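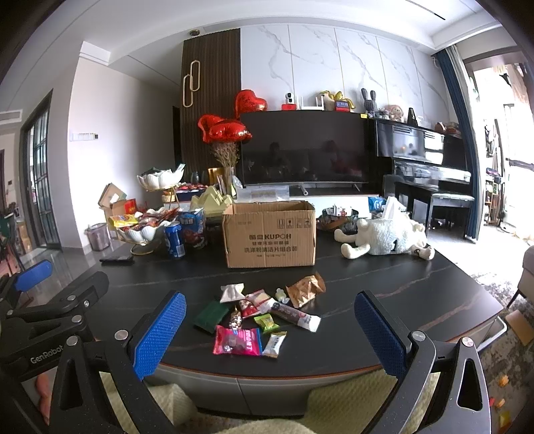
Ticket 541: Width signal jumps during pick of small wrapped items
Project: Flemen
Opened by: Maëlys Texier
Assigned to: Skarphéðinn Hafþórsson
Status: Open, waiting for second test

Maëlys Texier
In the living room recordings from May, the finger width is not stable when the target is a thin wrapper. With boxes the signal is good. With bars and small packets I see a jump just before contact, and the policy trained on this data closes too early. From 1,019 episodes, 85 have the jump. I attach the list.

Skarphéðinn Hafþórsson
Thank you, the list is very useful. Can you tell me if the jump is also in the raw file, or only after the smoothing step? Please also check which tool version was used.

Maëlys Texier
It is in the raw file. All 85 episodes come from the grippers with the blue textured pads. I replayed 2 of them slowly. The jump comes when snack wrappers lie directly between the pads, and the table there is dark with a crowded pile on it. My guess is that the width tracker takes an edge of a wrapper for the edge of a pad. I am not sure of this.

Pascal Gilbert
I had the same problem in Kamness. We masked the area between the pads before tracking, and the jump was gone in most episodes. The mask must move with the fingers. A fixed mask made it worse.

Skarphéðinn Hafþórsson
I have put the moving mask in the branch "flemen-width". Maëlys, please run it on the 85 episodes first, and do not retrain yet. Keep the old width column, so we can compare both.

Maëlys Texier
Run started at 4 p.m. I will write the result in this ticket.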